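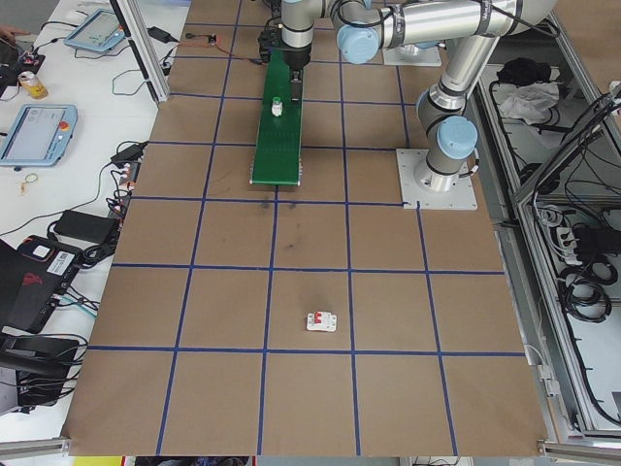

Carholm Police Releases

A small, tidy collection of public media releases from the Carholm district police, put together for people who like digging into local crime reporting. It has 1,000 releases in one file, and 559 of them are appeals for information, where police are asking the public to come forward with something they saw or filmed. Those were the reason I started collecting, and they're still my favourite part!

What's in the folder

releases.csv has one row per release
places.csv lists suburbs and towns, with the spellings we settled on
notes.txt covers odd cases and judgement calls
tuseo/ holds the cleaning scripts

Columns in releases.csv

id: our own number, nothing to do with police file numbers
month: month of publication, no day
time_of_day: morning, afternoon, evening or overnight, taken from the text of the release
place: matched to places.csv
category: burglary, theft, vehicle, assault, fraud, missing person, road, other
appeal: yes or no
update_of: id of an earlier release, if this one follows it up
body: full text with names and street numbers removed

The update_of column took the longest and I'm really pleased with it. You can follow a stolen ute in Laizer from the first appeal through to the charge, or watch a run of shop break-ins get joined up into one investigation (start with the October rows, they're great for this).
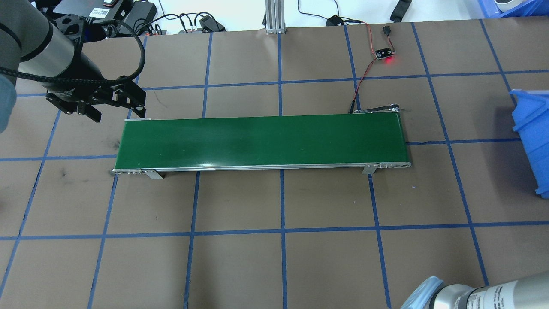 Belt conveyor with a dark green belt.

How the labels were made

Two of us read every release and chose a category separately, then talked through the ones where we differed. Burglary and theft caused the most arguments. Our rule is that burglary needs someone going into a building, so tools taken from an open trailer are theft, and tools taken from a locked garage are burglary. If a release covers more than one offence, the category is whichever one the headline leads with.

Privacy

Names of suspects, victims and witnesses are replaced with [NAME]. Street names stay in, house numbers don't. Missing person releases keep the month and place but have an empty body. If you spot something we missed, please email before opening a public issue.

Known gaps

Releases that police withdrew aren't included. Clollatik was moved into a neighbouring district partway through, so its rows thin out and then stop, and that isn't a drop in crime. Please don't use row counts as crime rates for any town. Police choose what to publicise, and plenty never gets a release at all.

Running the scripts

cd tuseo
python clean.py ../releases.csv
python link_updates.py ../releases.csv

Both need Python 3 and nothing else.

Licence and contact

The labels and scripts are free to use with credit. Wording of the releases remains with the publisher. Maintained by Mutua Mrema. Corrections are very welcome, especially for place names, and if you build a map or a class exercise out of this I'd love to see it.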